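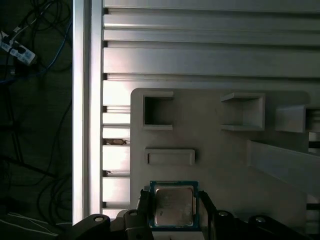
Procesador fuera del zócalo. En la tapa metálica quedan unas manchas leves.

Preguntas frecuentes sobre el cambio de procesador y memoria en equipos de sobremesa
Taller Hukham. Texto de Yupin Thammasiri, revisado por Kulsoom Paracha.

¿Puedo tocar la tapa metálica del procesador?
Sí, la tapa se puede tocar. Lo que no se debe tocar es la cara de abajo, donde están los contactos. Tome la pieza siempre por dos bordes opuestos.

¿Cómo limpio los restos de pasta térmica?
Con alcohol isopropílico y un paño que no suelte pelusa. Ponga poco alcohol en el paño y no directamente sobre la pieza. Una mancha leve después de limpiar no afecta al funcionamiento - pero los grumos sí hay que quitarlos.

¿Es necesario acostar la torre?
Lo recomendamos mucho. Con la torre de pie, el procesador puede caerse al abrir la palanca del zócalo. Antes de acostarla desconecte el cable de corriente y mantenga pulsado el botón de encendido unos segundos.

¿Tengo que sacar la fuente de alimentación?
Depende de la caja. En muchas torres se llega al zócalo con la fuente en su sitio y basta con apartar los cables. 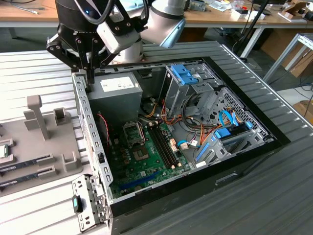

Torre acostada con el zócalo vacío. Los dos módulos de memoria están aparte, en la bandeja gris.

¿Dónde dejo las piezas mientras trabajo?
En una bandeja con un lugar para cada cosa. Si no tiene, sirve una caja de cartón limpia con separaciones. No deje los módulos de memoria uno encima del otro sin protección.

¿Cómo sé en qué posición entra el procesador?
Busque el triángulo pequeño en una esquina y hágalo coincidir con la marca del zócalo. La pieza debe bajar sola, sin fuerza. Si no baja, levántela y mire otra vez.

¿Y la memoria?
Cada módulo tiene una muesca que no está en el centro. Abra los seguros de la ranura, alinee la muesca y presione en los dos extremos hasta oír el clic.

El equipo enciende pero no da imagen, ¿qué hago?
Apague, desconecte y vuelva a colocar la memoria. Pruebe después con un solo módulo. Si sigue igual, revise el cable de alimentación del procesador, que se olvida con frecuencia.

¿Cuánto tarda el taller en hacer este cambio?
Normalmente 45 minutos, con limpieza de polvo incluida. La pasta térmica no se cobra aparte.

Última revisión: 17 jun 2022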